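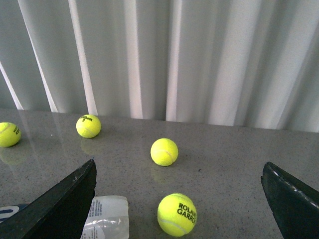 Tennis balls lose pressure from the moment the can is opened, whether or not they are hit. I play twice a week, and I used to throw a ball out when it felt dead. The feel of a ball depends too much on the court and the air, so I now sort mine by bounce.

The method is simple. A tape measure is fixed vertically to the side of a cabinet. Each ball is held with its underside level with the top mark, released without spin, and read at the highest point of the bounce. I do this 8 times per ball, drop the highest and lowest readings, and average the rest. The surface has to be the same every time. Stone works well because it does not flex, and a polished counter also wipes clean of clay, which otherwise ends up in the felt.

Constanza Bustos, my usual partner at the Nellmont courts, prefers to squeeze them. We compared results over one can. Squeezing found the worst ball and the best ball but could not separate the ones in between. 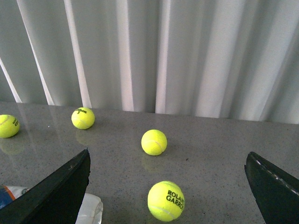
Olside, August

Notes from the second round of sorting. The lettering on a ball is useful as a marker. If the print is still sharp, the felt has usually had little wear, even when the pressure has dropped. The reverse also occurs: a ball with faded print can bounce acceptably but fly fast, as there is less felt to slow it down. For this reason I record felt and bounce in separate columns.

Seams are worth a look as well. On older balls the seam line begins to lift at the tight part of the curve, and grit collects there. Those go in the practice basket regardless of their number.

Storage made less difference than I expected. Balls kept in the hall closet and balls kept in the car differed by 2 centimeters after a month, within the error of my tape. The pressurized tube is still on trial and I will add its figures when I have them.

Contact | Archive | © Notes from Olside | Back to top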